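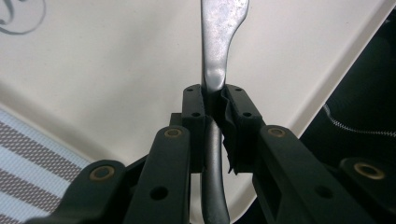
Photo : laboratoire Firari, Grodgate

J'ai été engagée à Grodgate pour tenir la pince. L'annonce parlait d'un poste d'opératrice de démonstration, et le travail consistait à prendre des objets et à les reposer, la pince à la main, pendant que la machine enregistrait. Les enregistrements servaient ensuite à entraîner un bras que je n'avais jamais vu. Il était à Drurnero, à une nuit de train.

On m'a montré comment serrer. Le métal se prenait par le col, là où il s'arrondit, entre les deux doigts noirs. Si on le prenait plus haut, il basculait. Le revêtement du doigt droit se froissait et j'avais demandé qu'on le remplace, mais le protocole interdisait de changer quoi que ce soit au milieu d'une série. On finissait la série avec le pli.

Le protocole s'appelait Tekleab. Il tenait sur une page. Chaque geste devait durer moins de 30 secondes et se faire sans reprise. Une démonstration où la main hésitait était marquée d'un trait et retirée du lot le soir. J'hésitais beaucoup, surtout après le déjeuner. Les gestes retirés partaient dans un dossier à part que je ne consultais pas.

Au début de l'automne, le bras de Drurnero s'est mis à rater. Il descendait vers l'objet, fermait les doigts trop tôt et repartait à vide, puis il posait ce vide à l'endroit prévu, très proprement. Sur une série de 16 essais, il en réussissait 2. Les données étaient bonnes, tout le monde l'avait vérifié. Les trajectoires étaient lisses. Le responsable de l'équipe m'a demandé par téléphone si j'avais changé de façon de faire. J'ai répondu que non, et j'ai passé la soirée à regarder mes mains ouvrir des placards.

L'idée du dossier est venue d'une stagiaire. Elle voulait y chercher des erreurs de réglage. Elle a trouvé mes hésitations : la pince qui approche, s'arrête, recule un peu, revient de biais. Elle a proposé de les remettre dans l'entraînement. On lui a dit que le bras apprendrait à trembler. Elle a quand même lancé le calcul, un soir, sur une machine qui ne servait pas, et elle est rentrée chez elle.

Ils m'ont fait venir pour voir le résultat. J'ai pris le train avec la pince dans une valise rembourrée – on avait besoin de nouveaux gestes sur place, avec leur table et leurs objets.
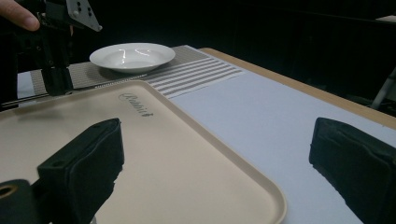 Drurnero, novembre

La table était prête quand je suis arrivée. Une assiette blanche sur un set tissé, un grand plateau beige marqué Rabbit, du papier clair sur le reste du bois, et du noir tendu derrière. J'ai travaillé là toute la matinée. Un collègue a fini par remarquer que je contournais le plateau, même lorsque le chemin le plus court passait au-dessus. Je ne m'en étais pas rendu compte. Il l'a noté.

On a essayé le bras l'après-midi, dans la salle voisine. Il est descendu vers l'objet et s'est arrêté juste avant. Puis il a reculé un peu et il est revenu de biais, par la gauche. J'ai reconnu le mouvement. C'était celui que je faisais après le déjeuner, quand je n'étais plus sûre de la distance. Il a serré, il a levé, il a posé.

Sur la même série, il en a réussi 8. Le responsable a dit que c'était un début et qu'il faudrait retirer la phrase sur les reprises dans Tekleab. La stagiaire a demandé comment nommer le dossier, maintenant qu'il ne s'agissait plus de rebuts. On lui a dit de garder l'ancien nom pour ne pas casser les chemins d'accès.

Je suis restée encore un moment dans la salle. Le bras continuait. À un essai, il s'est arrêté si longtemps que j'ai cru à une panne, et j'ai avancé la main vers le bouton. Il est reparti avant que je le touche.

Le soir, à l'hôtel, j'ai pris mon verre sur la table de nuit. Je l'ai reposé, puis je l'ai repris un peu plus bas.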